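Zwischenbericht an die Förderstelle
Vorhaben: Umrüstung von Einzelraumfeuerstätten im Ortsteil Cindodthorpe
Berichtszeitraum: Oktober bis April
Projektleitung: Maureen Hebden
Technische Bearbeitung: Blair Semple, Wendy Gosling

1. Stand der Arbeiten

Im Berichtszeitraum wurden die Bestandsaufnahme abgeschlossen und die erste Umrüststufe begonnen. Erfasst sind 280 Feuerstätten, überwiegend Kaminöfen und Festbrennstoffherde mit Sichtscheibe. Für 80 Geräte liegt die Freigabe zum Austausch vor. Die übrigen Geräte werden nach Alter, Abgastemperatur und Zustand des Schornsteins in drei Gruppen eingeteilt; die Einteilung ist für die erste Gruppe fertig, für die zweite in Bearbeitung.

Die Austauschgeräte liefert Brustwood. Eingebaut wird der Herd mit externer Verbrennungsluftzufuhr, Abgasstutzen oben oder hinten. Bei rückwärtigem Anschluss ist ein zusätzliches Bogenstück mit Reinigungsöffnung erforderlich, das im ursprünglichen Leistungsverzeichnis fehlte. Der Nachtrag wurde im Januar eingereicht.

2. Schornsteine und Abgaswege

Die Kamerabefahrung der Züge führte Backlund durch. In mehreren Gebäuden wurden Versottungen im oberen Drittel des Zuges festgestellt, meist bei überdimensionierten gemauerten Querschnitten. Für diese Fälle ist eine Einsatzrohrlösung in Edelstahl mit Dämmschale vorgesehen. Die Querschnittsberechnung liegt vor, die Abstimmung mit dem zuständigen Schornsteinfeger steht in vier Fällen noch aus.

Der Mindestförderdruck wurde bei Nennlast und bei Teillast gemessen. Auffällig waren Anlagen in Küchen mit Abluft-Dunstabzug. Dort wird ein Fensterkontaktschalter oder ein Differenzdruckwächter nachgerüstet. Die Wahl trifft der Eigentümer nach Beratung, die Kosten sind in Position 4.3 enthalten.

3. Brennstoff und Lagerung

Die Feuchtemessungen am Scheitholz ergaben ein uneinheitliches Bild. Proben aus überdachter, beidseitig offener Lagerung lagen durchweg im zulässigen Bereich. Proben aus geschlossenen Schuppen lagen mehrfach darüber. Das Merkblatt zur Lagerung wurde entsprechend überarbeitet und in einer Auflage von 1000 Stück gedruckt. Ein Teil der Auflage liegt noch bei der Projektleitung und wird mit der zweiten Umrüststufe verteilt.

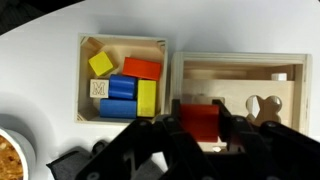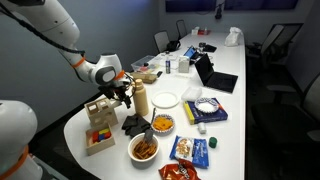

4. Messprogramm

Die Staubmessungen am Aufstellort erfolgen mit Geräten von Bruron. Bis Ende des Berichtszeitraums wurden 1219 Abbrandzyklen aufgezeichnet. Ein Zyklus umfasst Anzünden, Nachlegen und Ausbrand bis zum Unterschreiten der Schwellentemperatur im Abgasstutzen. Zyklen ohne vollständige Temperaturreihe werden verworfen und sind in der genannten Zahl nicht enthalten.

Die Auswertung durch Wendy Gosling zeigt den erwarteten Einfluss der Anzündmethode. Beim Anzünden von oben ist die Staubspitze in den ersten Minuten niedriger und kürzer. Beim Betrieb der Herdplatte mit geöffneter Anheizklappe ist der Effekt kaum nachweisbar. Die Anheizklappe blieb in vielen Haushalten über die Anheizphase hinaus offen. Die Bedienungsanleitung wird an dieser Stelle ergänzt, Entwurf Blair Semple.

Zwei Messsonden fielen im Februar durch Kondensat in der Probenahmeleitung aus. Die Leitungen wurden mit Gefälle neu verlegt. Die betroffenen Reihen sind im Datensatz gekennzeichnet.

5. Abweichungen vom Arbeitsplan

Arbeitspaket 2 ist gegenüber dem Plan um fünf Wochen verzögert. Ursache ist die Lieferzeit der Dämmschalen. Arbeitspaket 3 wurde vorgezogen. Die Mittel für Arbeitspaket 5 wurden noch nicht abgerufen. Eine Umwidmung zugunsten der Bogenstücke ist beantragt, Ansprechpartner für Rückfragen zur Kostenaufstellung ist Mervyn Goodall.

6. Nächste Schritte

Abschluss der Gruppeneinteilung für die zweite und dritte Gruppe
Einbau der Einsatzrohre in den freigegebenen Gebäuden
Wiederholungsmessung des Förderdrucks nach Umrüstung
Vorlage der überarbeiteten Bedienungsanleitung bei Joanne Tapley zur Freigabe

Anlagen: Geräteliste, Messprotokolle Förderdruck, Kostenaufstellung mit Nachtrag 1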